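発表用メモ 負傷選手の復帰手順について
2025-01-23 スワイ地区 指導者研修会
話し手:ネーマ・ムフィナンガ(イテッティFC コンディショニング担当)

1. 導入(スライド1〜3)

まず自己紹介。クラブに来て2シーズン目。その前は陸上の短距離を見ていた。
今日の話は、けがをした選手をいつ、どの順番で全体練習に戻すか。手術や診断の話はしない。そこは医師の領域なので、質問が出たらニゾカ先生に回す。
会場に確認:自分のチームに復帰の手順書がある人は手を挙げてもらう。少なければスライド3をゆっくり説明する。

2. 昨季までのやり方(スライド4〜6)

以前は「痛みがなくなったら合流」だけだった。判断は本人の申告と監督の印象で決まっていた。
ムワキュサの例を出す(本人の了解済み)。右のハムストリングの肉離れ。痛みが消えた翌日に全体練習に入り、次の試合で先発、前半のうちに同じ場所を傷めた。結局、最初の離脱より二度目のほうが長くなった。
ここで責任の話に流れないように注意。当時は私も合流に賛成した。

3. 今の手順(スライド7〜11)

段階は四つ。個別の走り、方向転換を入れた走り、接触なしの全体練習、接触ありの全体練習。
次の段階へ進む条件は、翌朝に痛みと張りが増えていないこと。当日の感触だけでは決めない。
走る距離はGPSで見る。ムワキュサが第三段階の初日に走った距離は2641メートル。けがの前の練習と比べると短いが、この日はここで止めた。本人は不満そうだった。
脚の筋力は左右差で見る。けがをした側が反対側の94パーセントまで戻った時点で第四段階に入れた。この数字は彼の場合の話で、全員に当てはめるものではないと必ず言う。
試合復帰はエトポルト戦の後半から。出場は事前に監督のムルデルさんと時間を決めておき、点差に関係なく守ってもらった。 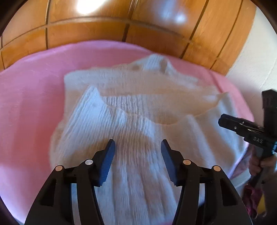

4. 練習以外の時間(スライド12〜14)

復帰の途中で崩れるのは、グラウンドの外が多い。選手には朝起きてすぐ、着替える前に、痛み、張り、眠りの三つを記録してもらう。最初は専用の用紙を配ったが、なくす選手が多かったので、今は携帯からの送信に変えた。冬の移動日の服装も話しておく。バスの中で脚を冷やす選手がいるので、下は長いものをはくように言う。上は、ベッドの上の白いセーターのような厚手のうね編みのものを一枚、すぐ出せるところに入れておけば足りる。チームのジャージにこだわる必要はない。
降りたら座り込まずに少し歩く。

食事は簡単に触れるだけ。練習量が減ると自分で食べる量を大きく減らす選手がいる。体重だけを気にして筋肉の戻りが遅れるので、ここは早めに声をかける。

5. 監督との連絡(スライド15〜16)

毎日の報告は一行にする。名前、段階、今日できること、できないこと。
以前は長い文書を送っていたが、読まれていなかった。一行にしてからは監督のほうから質問が来るようになった。
「出られそうか」と聞かれたときは、可能性ではなく、今どの段階かを答える。これはニャンダコーチに教わった言い方。

6. うまくいっていない点(スライド17)

隠さずに話す。
・若い選手ほど痛みを軽く申告する。良い対策はまだない。
・代表や育成チームに呼ばれた選手は、途中の記録が途切れる。
・グラウンドが使えない日は第二段階が進まない。体育館で代用しているが、床の硬さが違うので判断に迷う。

7. 質疑(残り時間)

全体で40分。質疑に入るのが遅れたら、スライド16は飛ばす。
想定される質問:
GPSがないチームはどうするか → 笛とコーンで本数を決め、走った本数を書く。これで始められる。
本人が出たいと言い張ったら → 段階の条件を前もって本人に渡しておく。その場で説得しようとすると長引く。
ゴールキーパーも同じか → 第二段階を変えている。横への踏み切りと着地を入れる。詳しく聞かれたら終了後に個別に答える。

配布資料は受付の机に置いてある。手順書のひな型が必要な人には、名簿に連絡先を書いてもらう。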